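Workshop tips: setting up a bench for the Mellivel arm

The Mellivel is a small bench arm for light assembly and sorting, sold by Schmieder as a kit with the arm, a two-finger gripper and the control software. We have used one on electronics boxes and small parts. The arm does the job well if the bench is laid out for it.

Put down a mat before anything else. A plain blue one works – matte, so the lamps don't glare off it. Set the work on the mat and keep the bins at one side, flush against each other.

Use bins in two strong colors. Green for good parts and red for rejects is easy to remember at the end of a shift.

Run the arm at 30 percent speed until you trust the positions, then go up to 80. Higher than that, ours started to miss small parts.

Check cables before each run. Anything lying near the mat should be taped down or moved.

Wipe the finger pads weekly with a dry cloth. Schmieder says to replace them after 2000 cycles, and a spare pair comes in the box.

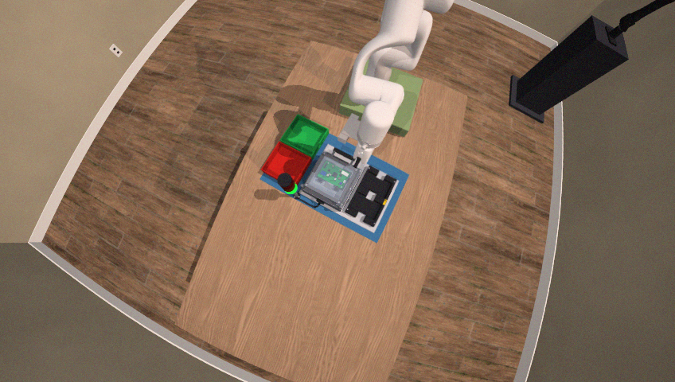
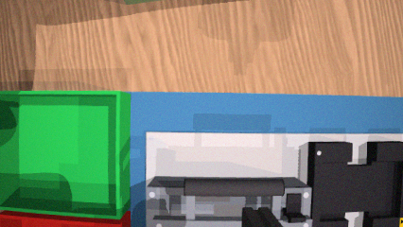 Images: Rodow Workshop Pages

The software guide is thin on bin positions. Teach each bin from its center and save it under its own name – the default names are easy to mix up.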